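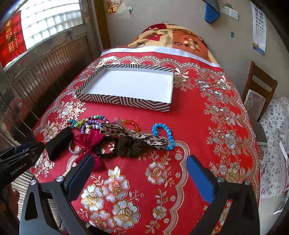 Home Products Manuals Support Contact

Ralstead Stage Lighting Desk: Set-up Guide
Section 4. Connecting the desk to the studio network

This section covers first connection of the desk to an Imasix dimmer rack on a film or television stage. Rigging of lamps is covered in Section 3.

Before you start

The rack must be earthed and its main breaker set to OFF. Firmware 233 or later is required on both units. Earlier versions will connect but will not store scenes.

CAUTION: Do not connect or remove the power lead while any dimmer channel is live.

4.1 Connecting

1. Place the desk on a level surface within reach of the wall port.
2. Connect the grey data lead to the port marked RACK A. Turn the collar clockwise until it clicks.
3. Fit the supplied end plug to the last rack in the line. Racks in the middle of the line take no plug.
4. Set the rack breaker to ON, then switch on the desk. Start-up takes 29 seconds.
5. Open Menu > Network and enter port number 1347.
6. Press FIND. Each rack is listed by its serial number.
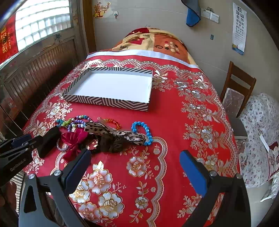 7. Select a rack and press ADOPT. The status lamp changes from amber to green.
8. Repeat step 7 for each rack on the stage.

Note: If two stages share one network, give each desk a different stage letter before pressing FIND. Otherwise both desks will list the same racks.

4.2 Checking the channels

1. Bring the master fader to zero.
2. Select channel 1 and raise it to ten per cent.
3. Confirm at the lamp, then lower the channel and move to the next.

A channel that does not respond is shown with error 1607. Check the lamp first, then the fuse on the rack front. Fuses must be replaced with the same rating.

CAUTION: Lamp housings remain hot after the channel is lowered.

4.3 Saving

Hold STORE for three seconds. The desk saves the rack list and the stage letter. Fader positions are not saved.

Text revised by Graziella Orlandini, December 12, 2019. Replaces the April issue.

This site uses cookies. Accept Manage settings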